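How to write keep-out and contact rules for a simulated kitchen

Updated January 2020

If you have been through our Lilix setup pages you already have a kitchen that loads, a pair of hands that move, and probably a growing pile of episodes you aren't quite sure you can trust. I was in the same spot back in November, and what helped me most was sitting down with a cup of tea and writing the rules out in plain words before touching a single config file. So let's do that together - it takes less time than you'd think!

Step 1. Name your zones

Start with the sink, because that's where most of the trouble lives. In the Bamthorpe kitchen we use three zones: the basin, the rim, and the open counter. Give each one its own contact rule. Ours say that fingers may enter the basin freely, may brush the rim, and may not press on the counter with more than 2 newtons. Food on a plate counts as part of the plate until a hand has closed on it, so a hand on its way to the fruit should come in over the rim and leave the plate where it is.

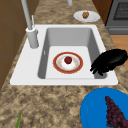
Basin zone: the gripper over the right edge, close to the plate but not touching it.

Step 2. Write the approach rule

Keep this one short. We limit the wrist to 90 degrees of rotation once any finger is below rim height. If you're tempted to add exceptions for tall objects, please wait until you have run a full batch (3,000 steps is our usual batch) and looked through the log. I added mine too early and spent a happy but wasted afternoon taking them out again.

Step 3. Decide what happens with two hands

Two hands over one sink need a right of way. We borrowed the idea from the Lavar rule sheet: the hand nearer the target goes first, and the other one holds until the first is clear of the basin. Write down which point on the hand you measure from - we use the palm - and use it everywhere. Large objects get a line of their own, as a big ball can overlap the basin and the rim together. In that case the stricter zone wins.

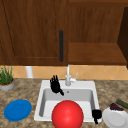 Two hands at the sink, with the red ball across the front rim.

Step 4. Log every breach

Record the rule number, the zone and the step, and leave the episode in the set with a flag on it. Please don't delete flagged episodes! My first run gave me 53 flags, and most of them came from a rim height I had typed in wrong.

Once your log reads cleanly, save the rules next to the scene file and give both the same version number. The Ó Flaithearta template has a blank page for this, and the next tutorial starts from that page.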